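Hakville Community Help > Home and Laundry

Cotton T-shirts coming out twisted and shorter, what am I doing wrong?

mossy_gate

Moved into a flat in Mukbridge in March and inherited the washer dryer that was already in it. Since then every plain cotton T-shirt I own has gone a bit wrong. Side seams creep round to the front, hem rides up, neck goes wavy. Not dramatic shrinking, more that they look like they belong to someone a size down with one shoulder higher than the other.

Normal stuff – 40 wash, supermarket powder, then the dryer bit on whatever it defaults to. Spin is on 1000 becuase that's where the dial was. Shirts are nothing fancy, mostly multipacks, a couple of nicer ones from Unnithan that cost more and went just as bad.

Is it the machine or the shirts? And can I get any of them back? Don't really have room for a big airer. Ta

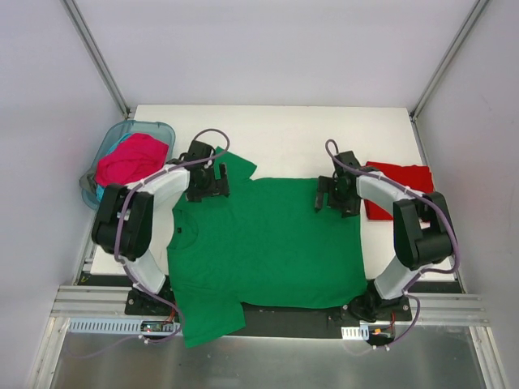
Also tried ironing them back into shape. Looks ok till the next wash, then same again. Label says tumble dry low on most of them, but my machine only has "cupboard" and "extra" so no idea which one is low.

perelis_lane

Two different things going on.

The twist is mostly the shirt. Cheap jersey gets cut slightly off the grain, and when it's washed it relaxes back to where it wants to be, so the seams walk round. Can't really fix that. You can pull it straight while damp and it'll be better for a day or two.

The short bit is heat. Try this:

Wash at 30, inside out, not a full drum.
Drop the spin to 500 if it'll let you.
Take them out straight away, give each one a good shake, then pull lengthways from shoulder to hem. Gently, both hands.
Lay flat on a towel or put on a hanger. Over the bath is fine if you've no airer.

Neck – don't hang it by the neck, and don't peg it there either. Pat it back round with your fingers while it's wet.

For ones already shrunk, soak in lukewarm water with a bit of hair conditioner, half an hour or so, squeeze out, stretch, dry flat. Got a decent bit of length back on two of mine. A third did nothing at all.

On the dryer, cupboard is how dry it gets them, not how hot. Look for a seperate button, sometimes it's marked delicate or has one dot.

tinlid888

just buy a size up

mossy_gate

Found the button, it's under the flap with the filter?? Who puts it there. Will try the conditioner thing on the Unnithan ones first.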